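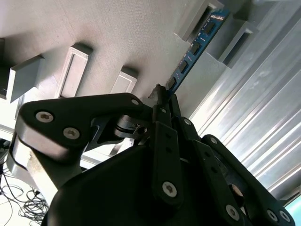

Figure 3. The Rallby gripper with a memory module at the slot holder.

4.2 Small parts

I'll admit I was looking forward to this one! We gave the Rallby the memory module chore from the Wendt bench set and ran it 814 times, with 30 more set aside for tuning (those don't count toward our totals). It got the board fully seated in 687 of them. Most of the misses came from a bad angle at the slot, and a person would just wiggle the thing until it went in – our controller can't wiggle yet.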